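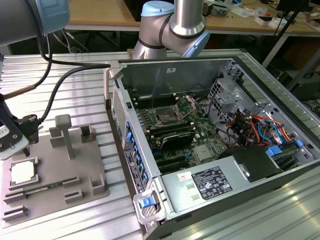 How often should you change the thermal paste on a desktop processor?
Every 3 or 4 years is plenty for an ordinary home machine, and sooner if you've had the cooler off for any reason.

pebbledash_pc
I'd go along with that. Mine's a Fitton box I've had since before we moved house and it had started howling every time I opened a spreadsheet. New paste, hoovered the filters (yes, I know, I was careful) and it's lovely and quiet again!

tuppence
Bit of a myth, this. I've left paste alone for far longer and the temperatures hardly shifted. Nine times out of ten it's dust. Clean the fans first and save yourself the bother.

kettleson
Depends on the paste though, doesn't it? The Clillmont stuff I bought went like old chewing gum after 3 summers in the loft room. The Ladora one in my wife's machine still looks fine.

tuppence
A loft room in July is hardly a fair test!

kettleson
Fair enough, but plenty of us have a loft room.

pebbledash_pc
How much do you all put on, by the way? I did a pea in the middle and then worried about it all evening.

gravyboat
Pea is fine. I do a thin cross on the bigger chips, but I doubt you'd ever measure the difference. Too little is worse than a bit too much. And warm the machine up for ten minutes before you take the cooler off, then twist it gently - if you yank it cold you can pull the chip clean out of the socket. Ask me how I know.

tuppence
Been there. Bent pins and an evening with a sewing needle.

marrowfat
Can I ask what fan speed counts as howling? Mine sits at more than 3000 when my son's playing games and I've just got used to it.

gravyboat
That's pretty loud for a big fan, less odd for a titchy one. What cooler is it?

marrowfat
A little Borbély one, came with the PC. I'll have the side off tonight and look for fluff.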